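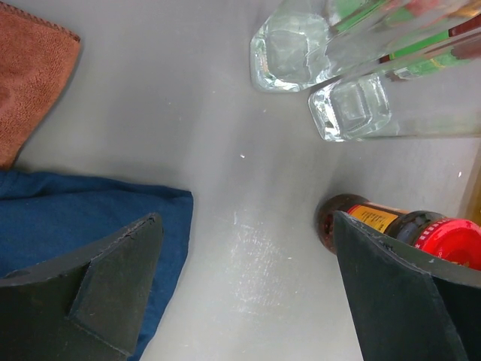 Textile Care, Unit 5: Choosing and Washing Cleaning Cloths
Tutor: Shobha Marar

Fibre types

Microfibre is made from very fine polyester, usually blended with polyamide. The split fibres pick up dust and grease with little or no detergent. Cotton takes up water well and stands up to high heat, but a new cotton cloth often sheds lint for the first few washes.

Colour coding

Many workplaces give each area its own cloth colour. Follow the chart at your placement, as colours differ between sites. Gülizar Ekinci's notes on the Tedberg kitchens (handout 12) show one full chart.

Washing

Wash microfibre apart from cotton, or it will collect the lint. Leave out fabric softener, which coats the fibres and makes them less absorbent. Check the care label before using bleach. Dark cotton may lose dye, so wash it with similar colours until the water runs clear.

Drying and storage

Dry microfibre on low heat or on a line. High heat can damage the fibres. Fold cloths only when fully dry. Damp cloths left in a pile soon smell and can carry bacteria to the next surface.

For next time

Read pages 31 to 33 of the course book and bring one used cloth from home with its care label still attached. We will start with the absorbency test.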